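Slippers by the door

I have been meaning to write about the hallway since November, when we finally gave in and became a slippers household. My mother always ran one and I swore I never would, but then we had the floors sanded, and after you have paid somebody to do that and lived for a week with dust in the butter, you look at outdoor shoes quite differently.

So now there are slippers. White ones, which everyone told me was a mistake, with pale grey insides and a good thick rim that you can hook a finger under when you are picking them up. I ordered them from Hetimari after a long evening of dithering, and they came in a box so large that the postman asked if it was a chair. They are the plain open-backed sort you can step into with your arms full of shopping, and my one complaint is that they go walking. I would find one under the radiator and its partner on the landing, and once there was a single slipper in the bath, for which I never got an explanation.

What they needed was a proper home, and that took me far longer than the slippers did. I tried a basket first, and everyone simply rummaged. Then I tried lining them up along the skirting board, which looked lovely until the first person came through the door in a hurry. In the end I went back to the low rack I had seen at Clumholm, the one with the black metal frame and two wooden shelves in that light honey colour, and carried it home on the bus on my knees like a large and awkward cat.

It took me an evening to put together (I had the bottom shelf in upside down and had to undo 5 screws, with language) and I am so fond of it now. The lower shelf sits close to the floor, so even my father can nudge his slippers in with a foot and not bend down. The pairs go side by side with the toes all facing the same way, and I leave a bit of a gap between one pair and the next, so that you can get a hand in. The top is for whichever pair is wanted next. I do like to see the grain of the wood, so I try not to crowd it, though I fail at that most weeks.

Keeping them white is another matter. A soft nailbrush and a little washing-up liquid round the rim does it, and then I stand them on a towel by the back door overnight. I tried the powder from Nurnosora as well, and it smelt so strongly of violets that we had to open the windows — never again.

I still straighten the rack last thing, on my way up to bed. It is a very small job and I find I look forward to it, and there is generally one slipper that has slid along and is hanging over the end. 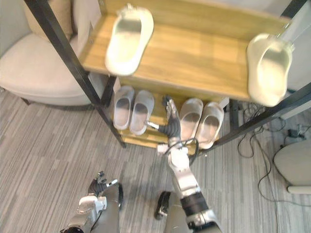 Dirceu Rangel: We went over to slippers at the door two winters ago and I had the same trouble with strays. What helped us was giving each person a fixed spot and keeping the guest pairs down on the bottom shelf. Do you find the open backs warm enough in January? I gave up and went back to thick socks.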